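Husell's open afternoon in Clerkerville promised a look at how a machine learns kitchen work. I expected a kitchen. What we got was a row of desks and a simulated arm, with Sihan Tian steering it through one pick after another.

Each try is saved as an example, up to 240 a day, of which nearly 125 are kept.

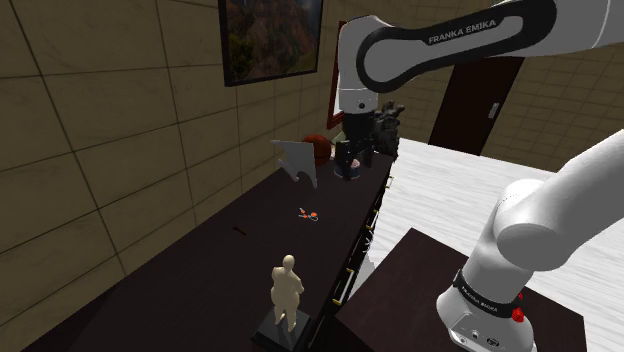 I asked who decides which ones are good. Tian does, mostly – and she also does the steering, which bothered me. Nor could I get a straight answer on how any of it carries over to a real worktop. The Grundton trial in July may tell us. I'd like to see the discarded tries as well.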